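Projects > Student work > Interior and Object Studies

Home | About the course | Reports | Staff | Contact

Print this page | E-mail this page

The games table: how small things find a place on a shared surface

Project report by Dilek Yurt
Supervisor: Anathi Oosthuizen
8 October 2024

1. Why I chose this subject

In my family home the games were kept in one drawer, and each evening somebody had to search in it for the missing card or the missing piece. When I came to study here I saw the same problem in the common room of Tranaven, our student house. The games are old and good, but people put them back in any box. I wanted to study how a table should be arranged so that a board game and a card game can be out together, without mixing.

2. Reading and first ideas

I read the course text on domestic surfaces and made notes from two chapters. The text says that a table has a "working middle" and "resting sides". I found this useful, although it was written for kitchens. A game also has things which are in use and things which are waiting.

My first idea was to buy a table with drawers. The cheapest I could find cost 479, and my budget for the whole project was 325, so I left this idea in January and continued with a plain top.

3. The rules I used

I kept the rules short, so that other students would accept them:

- The object in use lies in the middle, on a tile or a mat.
- A board stays behind the middle and to one side.
- Cards have their own place, and their box is not used for anything else.
- Single blocks and cubes are kept together at one side.

4. The arrangement

The top is light with a marble pattern, and dark objects are easy to find on it. The folding chessboard, with black and gray squares, is at the back left. The deck with the blue back lies nearer to the front, and a small card box with a clear lid is at the back, a little right of the centre. The tan cube and the red block are close together on the right. In the middle there is a flat gray-green tile with a yellow object on it. The tartan panels have pastel stripes on white. 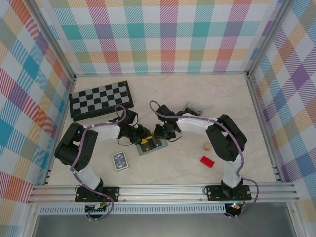
5. What I learned

The middle tile is the part I like most. It is a very simple thing, but it gives the eye a place to begin. The tartan was discussed a lot in my group. Anathi Oosthuizen thought that a plain colour would be calmer, and I partly agree, but I find the pattern friendly and I would keep it.

The weak point is the distance between the deck and its box. A player who wants to put the cards away must reach across the table. In a second version I would place the box beside the deck.

6. Further work

I would like to try the same rules with a sewing kit, where the small parts are more difficult to keep in order. My written text is 3,198 words in the full version, a little over the limit of 3,000, and I have to shorten section 2 before I hand in the printed copy.

Print this page | E-mail this page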